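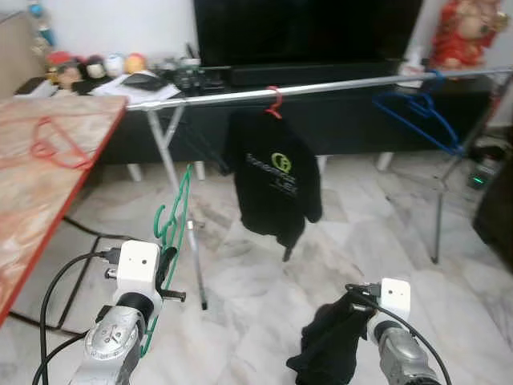

A green plastic hanger and a black garment, with a metal clothes rack behind.

Clothing bins to go from Brirnville car parks, new drop-offs from spring

Jul 30, 2019

Brirnville's clothing bins are on the way out. Council voted last night to pull every one of them from public car parks and nature strips and replace them with 14 indoor drop-off points, most in libraries, shops and the two recycling depots.

The change starts when the current bin contract runs out in spring. No exact date yet. Council says a list of addresses will be in the rates notice and on the website before the first bin is taken away.

Dumping is the main reason. Council crews picked up 905 mattresses, lounges, broken prams and bags of rubbish from beside the bins in the last financial year, and residents near the Kozan Street car park have been complaining for longer than that. Rain gets into the bags, the bags split, and what could have been worn again goes to the tip. One resident told the meeting she had stopped walking her dog past the Kozan Street bins altogether. Another brought photos.

Not everyone is happy. A speaker from the flats behind the station said plenty of people there don't drive and don't keep shop hours, and the bins were the one thing open at ten at night when you've finally cleaned out the wardrobe. Fair point, several councillors said. They voted for it anyway, with an amendment asking for at least four of the new spots to stay open past 8pm. Which four has not been settled.

What can go in

Clean, dry clothes. Shoes tied together in pairs. Belts, hats, handbags. Sheets and towels are fine so long as they're washed -- the old bins didn't take them, so this bit is new. Worn-out stuff is also OK but has to go in a seperate bag marked RAGS.

No pillows, no doonas, no carpet, nothing with paint or oil on it. School uniforms should go to the school's own shop if it has one.

Hangers are the odd one out. The old contractor threw them away. Under the new deal they come off the clothes and go in their own tub, plastic in one, wire in the other, and op shops can help themselves. The rest are sent for scrap. Wooden ones are always wanted, according to the staff report, and hardly ever turn up.

Who gets the clothes

Plorno, which already sorts for two neighbouring shires, has the contract. The best of it goes to local op shops first, at no charge to them. What they can't use gets sorted into wearable and rag grades at the Plorno shed on the Pusari road. Council gets a report every quarter saying how much went where. There was no such report under the old deal, and staff admitted at the meeting that they couldn't say what share of Brirnville's donations had ever been sold in Brirnville.

Op shops have been asking for this since April, when several of them wrote to council saying they were getting the dregs while good coats left town by the truckload. Winter coats and kids' shoes are what they're shortest of. Black pants and plain black tops also sell quickly, they say, mostly to people starting hospitality jobs. Formal dresses less so. There is a glut of those. 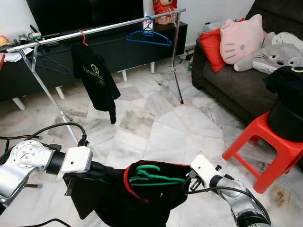

Black garment with red piping and a bright green hanger tucked inside.

Cost to ratepayers

Nothing extra this year, council says. Money now spent clearing up around the bins pays for the tubs, the signs and the pickups. After that it depends on how much comes in. If Plorno's loads run heavier than expected council pays a bit more for cartage, and that would come back for another vote.

Shops that host a drop-off get $40 a week for the floor space. A couple of councillors thought that was too much, a couple thought nobody would do it for less. Amount stayed as is. Shops can pull out with a month's notice.

Dumping fines aren't changing. Council was asked whether leaving a bag outside a closed drop-off counts as dumping. Answer: yes. There'll be a grace period at the start with a warning sticker first, but rangers will be told to use there judgement and a couch is a couch.

Repair nights

Also passed, without much talk: a trial of repair nights at the main library. Bring something with a dropped hem, a dead zip or a missing button, sit at a machine and someone shows you how to fix it. Sewing machines supplied, thread supplied, zips bring your own. Over-12s can come alone, younger kids with an adult. Bookings through the library desk. If the trial goes well it'll move to the Kozan Street branch as well, where there is a bigger room but the parking is worse.

The library asks that people wash things before bringing them in. Machines can't handle leather or heavy canvas, so leave the tent at home.

In the meantime

Existing bins can still be used. If one is full, don't leave bags next to it -- take them home or to the depot, which takes clothing any day it's open, no gate fee. Full bins can be reported on the council phone line or through the website form. Crews try to get to them the next working day, though the station bins fill faster than that on long weekends.

Residents who can't get to a drop-off because of age or disability will be able to book a home pickup. Details still being worked out. Council wants to hear from anyone who'd use it, as the size of the run will depend on how many put their names down. Forms at the library and the front counter.

Other business from the same meeting: footpath works on the Pusari road pushed back again, waiting on drainage. Pool hours unchanged. The request for a second off-leash dog area goes out for comment next month.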